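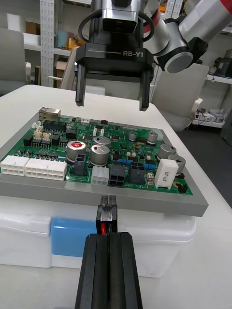

A circuit board on its tray, with a small black connector plug held in front of it.

About Sturkau

Sturkau is a small press for twentieth-century European history. We publish monographs, edited diaries and document collections, mainly on the years between the two world wars. The press was founded in Surkville by Hsin-yi Pan, who remains publisher. Chun-yin Siu is responsible for editing and rights.

What we publish

The list stands at 17 titles in two series. Clillano Studies contains single-author monographs on civil administration, food supply, housing and local government. Tsao Documents prints primary sources, each with an introduction, notes and an index of persons. Texts not written in English appear in translation, with the original on the facing page where length allows.

How we edit

Each manuscript is read by two outside historians before a contract is offered. Transcriptions are checked against the original document or a full-size copy. Original spelling is kept. Editorial additions appear in square brackets, and omissions are marked in the text — never made silently. Place names follow the usage of the period, with the present-day form given at first mention.

Editions and corrections

Books are issued in hardcover, with a paperback 14 months later. Known errors are listed on the page for each title and corrected at the next printing. The list of corrections for Tsao Documents was last revised in February 2023.

Proposals

Send a summary, a chapter outline and one sample chapter. For document collections, state where the originals are held and who controls permission to print them. Proposals are read from September onward each year. Unfinished dissertations are not considered.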